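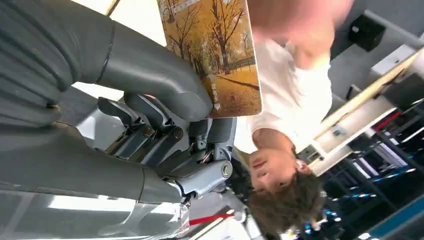 Joubert Open (card game tournament)

The Joubert Open is a yearly tournament for Skinine, the two-deck trading card game, and I've played in it often enough to have opinions. Last time 466 players signed up, which is a lot of people for one hall and one coffee stand!

Format

Each match is best of three, with 40 minutes on the clock. You bring 2 decks and swap between games (everybody forgets to swap at least once, me included).

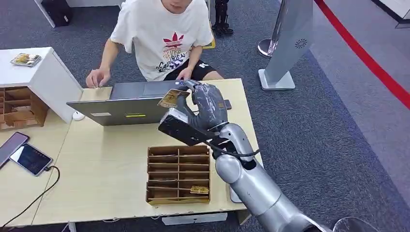 HOROV, November – The first Open was held here, in the old exchange building, with 188 players and no top cut. I still think that was the better system, but I lost that argument years ago.

Notable decks

Sullen is the one you'll hear about. It's a slow control deck that wins by running the other side out of cards,
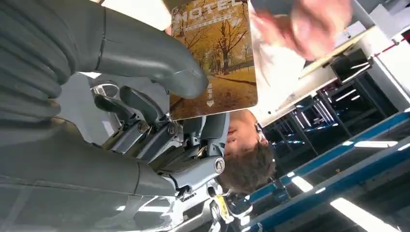
and it took the first three titles before its main draw card was restricted. I play it anyway. My last match with it went to time in every game, and I
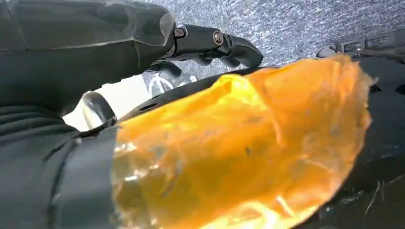 scraped into the top cut on tiebreakers, then lost in the very next round to a fast deck I'd never seen before.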